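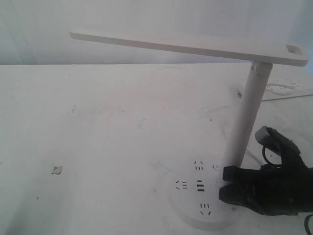

Black gripper holding the base of a white desk lamp, outlets in the base. Power strip behind.

Bench cell budgeting

Bench cell budgeting is the planning and costing of a small robot workstation, normally one arm, one gripper and a table, before any of it is ordered. Covers the equipment itself, plus power, mounting, spare parts, test objects and the hours needed to get it all running. Also called cell costing or, in older Etstead papers, table planning.

The term is used mostly for research and light handling work. Larger factory lines are budgeted differently and have their own article.

Scope

A bench cell budget usually starts from the task. What gets picked up, how heavy, how wide, how often. Gripper first, then the arm that can carry the gripper plus the load, then the table. Buyers who start with the arm often find the payload is half used up by the gripper, its bracket and a camera.

Typical headings in a budget:

Arm and controller
Gripper, fingers, spare finger pads
Cameras or other sensors, with mounts
Table and fixing plate
Power and cabling
Test objects
Safety items (stop button, floor marking, guard if needed)
Setup hours and training
Reserve

Office computers are left out if the site allready has them.

Power and cabling

Often the smallest line and the one most often wrong. The arm controller, the computer, the cameras and the lights all want an outlet, and wall sockets in ordinary rooms are in the wrong place. The Livum planning sheet asks for a count of plugs before a count of anything else and adds 2 spare outlets per table.

Plug type is a separate question. Equipment bought abroad may come with a cord that does not fit the room. Replacement cords are cheap, the wait for them can be long. Adapters are accepted on some sites and banned on others — ask before ordering.

Cables on a moving gripper need slack and a path. A cable that is too short pulls at the connector when the wrist turns. Too long and it catches on the work. Clips, sleeves and one spare of each cable go in the budget as consumables.

Test objects

The things the robot handles. Usually household or office goods: lamps, bottles, boxes, small tools. Bought in pairs or more for repeat trials, as objects wear and get dropped.

Object choice affects the gripper choice and the other way round. A desk lamp with a flat round base can be taken by the rim with one finger above and one below, so there has to be room for the lower finger. Pole and head sit well off the table, and the extra height matters when the arm swings. White objects on a white table are a known problem for some cameras. A colored mat is a cheap fix and belongs under sensors, not furniture.

Objects that are also electrical goods need a decision on whether they will be plugged in during trials. If yes, the site's electrical check applies. If no, write that down too.

Costing methods

Three in common use.

List price. Add up the catalog prices. Quick. Leaves out shipping, setup and anything nobody thought of.

Per table. One cell is built and costed in full, then multiplied. Used at Duvham, where the first table was costed at 1837 with the arm on loan and left out of the total. Of that, 189 went on cables, clips and power strips. Later tables came in lower, the mounting plates being cut in one batch.

Per hour. The whole cost is spread over the hours the cell is expected to run. Better for comparing buying with renting. Sensitive to guesswork, idle time mostly.

Setup hours

Counted from delivery to the first useful run. The Sukprasert checklist, widely copied, allows up to 59 hours for a first cell and tells the buyer to split them by person, with calibration on its own row. Second cells go faster if the same people do them. Not if they have moved on.

Common omissions

Spare finger pads
A second stop button
Longer network cable
Storage for test objects
Table cleaning and resurfacing
Disposal of packing crates
Price changes between quote and order, espcially over January

Criticism

Per-table costing has been criticized for fixing an early layout too soon. Once ten tables are priced the same way nobody wants to move the camera. The Livum sheet now has a review step after the first table, before the bulk order. Sites differ on how strictly it is followed.

See also

Gripper selection
Payload (robotics)
Cable management
Equipment leasing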